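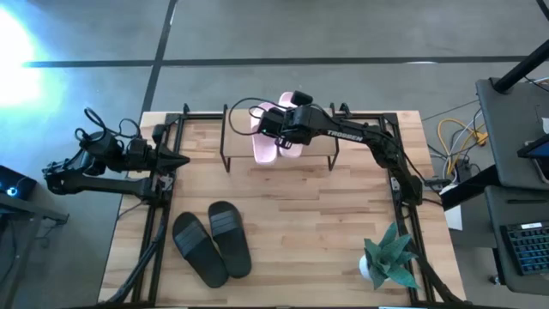
Fereshteh Ghaffari wrote under our last call: are the arms still jumping when you come back from a pause? I liked the slipper task, but I'm not signing up again until I hear what happened.

Fair question, Fereshteh, and I'd want to know too! So before I ask anyone for their time, let me tell you what went wrong, and then I'll get to the dates and the money.

The job is putting shoes away. You drive a pair of arms and set slippers and slides on a low shelf, pair by pair, then take them down and start over. In run 2869 the operator paused to stretch, moved the hand controls while everything was on hold, and pressed resume. The arm went straight to where the controls were now, at full speed, and smacked the shelf. The operator was fine (a bit rattled, and so was I). A gripper finger cracked. We went back through the logs and found 66 smaller jumps of the same kind that people had shrugged off or never reported, and that bothers me more than the broken finger does. 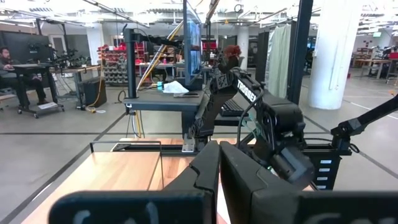 Drideslow, May

We're looking for people to help us test the fix. I'm Pejman Kordestani and I run the sessions here at Flallance. The new resume makes you line the controls up with the arms before anything moves, and even then it starts slow. Jamshid Azimi and I have tried every rude thing we can think of on it, but we know the system too well, and we pause like people who know what's coming. We need people who pause because their nose itches.

You'd do ordinary shoe runs,

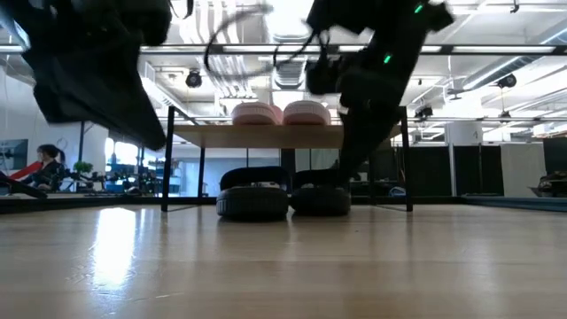
and at random points a tone will ask you to stop, let go, do whatever you like with the controls, and then pick up again. If anything moves in a way you didn't expect, even a twitch, you hit stop and tell us. You won't be marked down for stopping. Please stop a lot! We want 500 pauses on record before the fix goes to the other stations.

You need to be 18 or over, able to use both hands, and happy to sit for a stretch at a time. No robot experience needed. Nobody goes within reach of the arms while they're powered, including me. Pay is $80 a session, and you get it in full if we call things off early.

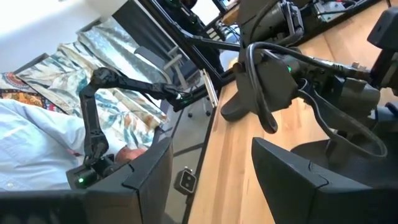 Flallance Remote Operation Team

To sign up, email Forough Rahimi with the times you can make. Mornings start at 9:30, and there's a later slot at 2. If you've been in before and remember a jump you didn't report, put that in the email too, whether or not you want to come back.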